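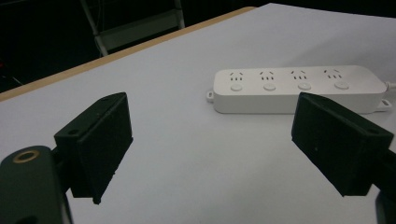
May 16, 2018

Spent the evening on the power strip question, which I had sworn I would not do. Rawiri Tuhiwai says I need one with a button for each socket, because then I'll switch things off properly and the electric bill will drop. He says his dropped by 40 a year. I asked to see the bill and he said it was the principle.

So now there is a long white strip lying on the white table, four sockets in a row and four round buttons in front of them, and I'm supposed to be a changed woman. I doubt it. I have owned a kettle with a water gauge for years and I still fill it to the top.

The shop in Zandberg had 2 kinds. The cheaper was a Gashi with a single switch for the lot, and the man there looked sorry for me when I picked it up. The other cost nearly double. He told me it would outlast the house. I've heard that about a hoover, a mattress and a pair of boots, and all three have gone to the tip. I asked what happens to a button after a few years of being pressed, and he said they were tested to 3,000 presses. Is that a lot? I tried working it out on the bus and got a different answer each time, depending on whether I counted the radio.

Bought it anyway. I don't know why I put up a fight in shops when I always buy the thing.

The trouble is what goes where. The lamp, obviously. The radio, the laptop, and then either the printer or the phone charger, and I can't see myself choosing between them every time I want to print a letter. The sockets are the slanted sort as well as the ordinary, pairs of angled slots at the back and three short ones in front, and I haven't yet tried my fat charger in any of them. I have a feeling it will sit across two and I'll be down to three sockets, having paid for four. There's a good stretch of plain plastic at the cord end with nothing in it at all. Why not spread them out? Somebody drew that on a plan and went home pleased.

Also, four white buttons on a white strip. In the evening with the lamp off I shall be prodding about like a mole. Rawiri says put labels on. I said if I have to label it then it isn't as clever as he makes out. He changed the subject to the Veltavov heater, the one he talked me into in December, which smelt of hot dust for a fortnight and which he still calls a good little heater.

I do like the table clear. I'll give it that. The white covering looks better with hardly anything on it, and the bit of pale wood showing along the side doesn't bother me as much as it did. I'd meant to trim it or pull the sheet across, but then the other side would be short, so it stays.

Read the leaflet over supper. 200 words on not using it in the bath and one line on cleaning it (dry cloth). The guarantee has to be posted to an address in Buvau with the receipt, and I've already put the receipt somewhere safe, so that's the end of the guarantee.

Will do the plugging in tomorrow, after the post. Must ring Mum back about the curtains.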